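Section 9: Replacing the cabin air filter

The cabin filter in the Sketley sits behind the glove box, where it catches pollen, dust and the occasional leaf. Replace it once a year, or sooner if you drive on gravel or park under trees. January is a good month for the job. The pollen is down, the old filter has seen a full year's worth of grime, and you probably weren't going to wash the car anyway.

You will need:
A new cabin filter (order code Indano 942)
A Phillips screwdriver
A flashlight
A soft brush or a vacuum cleaner with a narrow nozzle
Somewhere to put everything you forgot was in the glove box

CAUTION: Switch off the ignition and take the key out before you start. The blower fan sits directly below the filter slot and can start up without asking you first. Keep fingers, sleeves and screws away from it.

Removing the glove box

1. Empty the glove box. All of it, including the owner's manual, unless that's what you're reading.

2. Open the lid fully. On the right-hand side is a thin damper arm attached to a peg. Slide the arm toward you until it comes off the peg, and let it hang.

3. Remove the 2 screws along the lower edge. They are the same length, so there's no need to remember which went where.

4. Press both sides of the glove box inward until the stops clear the dashboard. The plastic will creak. Creaking is fine, but a crack is a new glove box.

5. Lower the box and lift it off its hinges. Set it on the passenger seat, or on the floor if you haven't vacuumed there either.

NOTE: In cold weather the side walls are stiff. Run the heater for a few minutes first, then switch everything off and go back to the caution above.
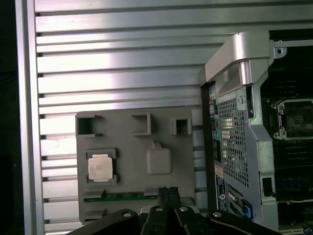
Shobha Gounder wrote in to say that step 4 goes better with the seat pushed all the way back and one knee on the door sill, and that she lost a good part of an afternoon pulling on the box before she noticed the damper arm was still attached. We have moved the damper arm to step 2 in this edition. It used to be a footnote.

Changing the filter

6. Find the filter cover, a long narrow door with a tab at each end. Squeeze the tabs and pull the cover straight off.

7. Look for the arrow on the edge of the old filter and note which way it points. It should point down. If it points up, somebody before you had other ideas, and you should follow this manual instead.

8. Pull the filter out slowly and keep it level. Anything resting on top of it would very much like to fall into the fan.

9. Shine the flashlight into the slot. Brush or vacuum out loose debris around the edges. Do not use compressed air, as this only sends the leaves somewhere you can't reach.

10. Slide in the new filter with the arrow pointing down. It should go in with light pressure. If it folds or bulges, take it out and start again.

11. Refit the cover and press until both tabs click. One click is half a cover.

CAUTION: Never run the fan with the filter slot open. Small objects can be drawn into the blower and damage the blades, and the noise will follow you for as long as you own the car.

Putting it back together

12. Hook the glove box onto its hinges, squeeze the sides and swing it up past the stops.

13. Push the damper arm back onto its peg.

14. Refit the screws. Tighten by hand until snug and then stop, even if you feel there's a bit more in it. The threads are plastic.

15. Switch on the ignition and run the fan through all its speeds. A steady rush of air is what you want. If you hear ticking, switch off at once and check the slot for debris.

If something isn't right

The airflow is still weak: Make sure the new filter is out of its plastic wrapper. We get this call more often than you might think. If the wrapper is off, check that the vents are open and that the recirculation setting isn't stuck.

The windows fog up: Turn recirculation off and the air conditioning on. If the fogging continues, feel the carpet on the passenger side. A damp carpet points to a blocked drain, covered in the next section.

There's a musty smell: A new filter won't cure a smell coming from the evaporator. Ask your dealer for a system clean – hanging an air freshener off the mirror gives you two smells.

The glove box rattles: Check the damper arm, then the screws, then the contents.

Write the date and mileage on the edge of the new filter before you fit it. If you're reading this after step 15, a note in the service booklet will do.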